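Posted by the Jokent Hall Badminton account
June, 7:40 pm

1/ A thread on storage bins, because I keep being told they solve things. I've helped run the racket sports corner at a community hall long enough to have seen three "systems" come and go. I'm not convinced by the fourth. Bear with me.

2/ The old system was one big duffel bag. Shuttles, paddles, cones, all in together. Everybody hated it. But you always knew where your stuff was: in the bag. Try losing something when there's one place it can be.

3/ The new system is color. One bin per kind of thing, lids on, stacked by the wall. It came out of a tidying guide from Hurkwood that somebody printed and taped up. The guide has 58 tips. I read all of them. A lot of them are the same tip.

4/ Before you can sort anything you have to tip it all out, says the guide. So out it goes.

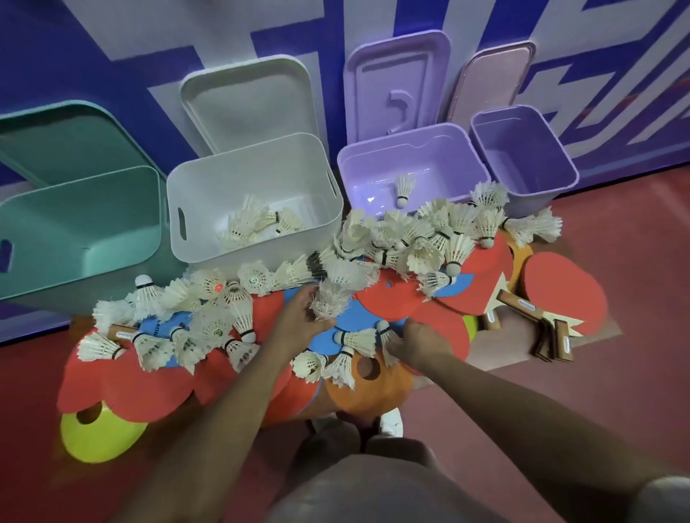 Photo: Jokent Hall Badminton

5/ Four bins, lids up against the wall, and the heap on the red floor in front of them. Shuttlecocks on top, table tennis paddles and training cones under that. I'd like the author of the 58 tips to come and look at this and tell me again that it's "a calming ten-minute reset."

6/ My first complaint is the sizes. The purple bin is smaller and taller than the one at the other end. Fine for shuttles, maybe. Try getting a stack of cones out of the bottom of something tall and narrow when eleven kids want one each.

7/ My second complaint is that color coding only works if everyone knows the code. Teal is paddles. Why is teal paddles? I asked. Shrug. There was talk of labels. There's been talk of labels since the duffel bag.

8/ And the lids. People love a lid. A lid means you can't see what's inside, so you open all of them to find the one thing you want, and then they sit open for the rest of the evening. I give the lids until the end of summer.

9/ Price, since a few of you asked last time. The Hetport bins were 53 dollars for the set. A duffel bag is 40 and it comes with a shoulder strap. I'm only saying.

10/ Where I'll give some ground: feathers. Feather shuttles don't like being squashed under paddles, and in the bag they always were. If the bins get us even a few more games out of each one, I'll say so on here, in public, and you can screenshot it.
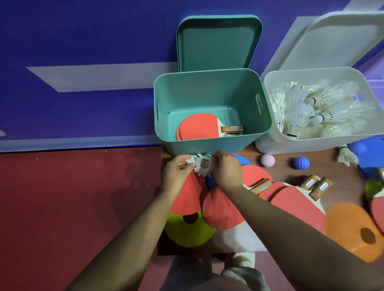 11/ What slows the whole job down is doing shuttles one at a time. You can't just scoop them up by the armful, or you bend the skirts and you're back where the bag left you. So it's pick up, look at the feathers, put it down somewhere sensible. Anyone who calls that relaxing has a smaller club than ours.

12/ Paddles are easy. They're flat, they stack, they take care of themselves. If everything we owned was a paddle I'd have no thread.

13/ The bit no system has an answer for is the odds and ends. Spiky massage balls, for instance. Which bin? They aren't paddles or shuttles or cones. The guide says to make a "miscellaneous" bin, and a miscellaneous bin is a duffel bag with corners.

14/ Someone is going to reply with the Yusof rack, the wall thing with the hooks. I've looked at it. It holds rackets nicely and does nothing at all for anything round. Also we'd have to drill, and I'm not having that conversation with the hall again.

15/ Last thread on this got 914 views and one reply, which was a picture of someone's very neat garage. Lovely garage. How many ten-year-olds go through it on a weeknight?

16/ So the bins stay for now. I'll check back in after a few sessions and report what's in the teal one. My money is on cones and a sock.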